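Print this page | E-mail this page
Shares: 40 | Comments: 6

Tableware and serving area - routine check, Room 508
November 18, 2021

Trays: rim firm all the way round, corners smooth, no splinters. OK on the Clarine trays. One older tray rocks when set down and has been taken out of use.

Cups and saucers: run a finger along the lip of each cup. Anything chipped goes in the bin, and its saucer goes back on the shelf. OK.
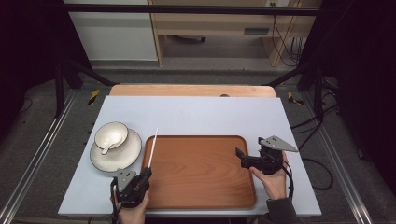 Geert Hermans
Room inspector, Vandau

Chopsticks and spoons: check the ends for cracks. Chopsticks are stored in pairs. Two singles found in the drawer - please match or discard.

Table: top layer flat, no lifting at the edges. Wipe down before laying out cups. OK.

Floor: carpet flat, hazard tape stuck down at both ends. Replace any tape that curls.

Cables and outlets: no cable across the walking path. Outlet covers tight. Recheck in April.

Open item: replacement tray, order 667, not yet delivered. Pieter Groen to follow up with Kollorik.

Comments (6) | Print | E-mail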